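Reading time: 3 min

Drastero Dratside office unit: what you get, and what your staff get

We sell the Dratside and we also service it, so this page is written with the complaints in mind. It is a two-armed machine for light office storage work: opening cabinet doors, putting things on a shelf, taking them off again. The brochure from Stivum, who handled the launch, calls it "a colleague." It's a machine with two grippers, and it needs a fair bit of looking after.

What it handles

Flat panels, folder boxes, binders, wrapped stock. Glossy plastic film is the hard one. Film wrinkles, throws light back at the wrist camera and gives the fingers very little to hold. If most of your deliveries come wrapped, ask for a trial with your own packaging before you sign anything. 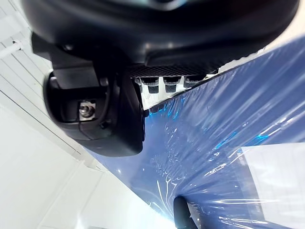

The published grip success rate was measured on bare cardboard, and we think a buyer should know that. Our Bermúdez branch ran 300 pickups on mixed office supplies in January and had to step in on 29 of them. Somebody had to get up from a desk each time. Put that in your sums, along with the wages you hope to save.

The wrist

Each arm carries its own wrist camera, mounted close to the fingers. Close means good detail and a narrow view. The lens picks up dust faster than the manual suggests, and wiping it becomes a job that somebody has to own. At most of our sites it went to whoever used to do the filing, with no change in title or pay.

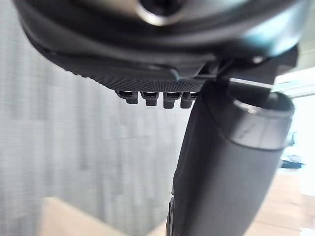
Cabinets and doors

Standard hinged doors are fine once the unit has been taught where they are. Move the cabinet and you teach it again. Locked doors stay locked until a person opens them. Leave room for both doors to swing fully and keep the carpet in front clear of bags and chargers. 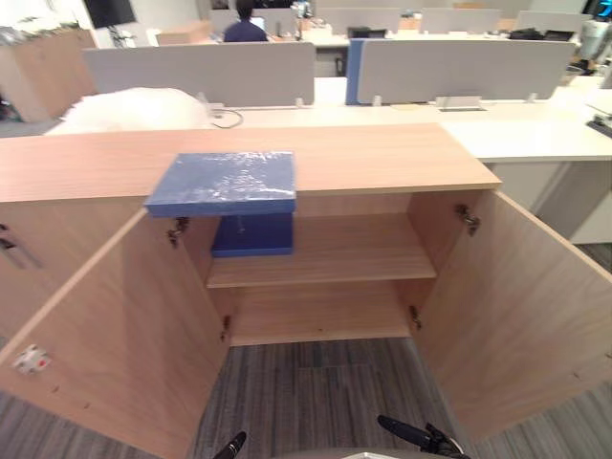 Both doors open, film-wrapped panel on the cabinet top, desks behind.

What changes for the people nearby

Less bending, which people do like. More waiting, which they don't. A door that takes you two seconds takes the Dratside a good deal longer, and you can't reach past it while it works. Several customers told us their staff simply stopped using the cabinet during the day and ran the unit after 6 p.m. That's a sensible use of it, though it's a long way from the "shared workspace" in the sales video.
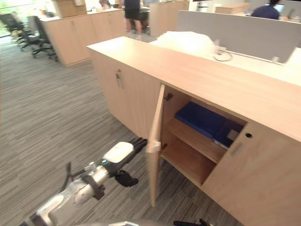 We'd also ask you to talk to the people who sit closest before delivery day. They will be hearing the motors. The wrist and head cameras record by default, and the setting to switch recording off is on page 198 of the manual. We turn it off at installation unless you tell us in writing to leave it on.

Ordering

Part no. 193, two arms, charger included. Service visits are billed separately. Trial units can be returned within 29 days, and quite a few are.

This site uses cookies to remember your basket. Accept / Manage settings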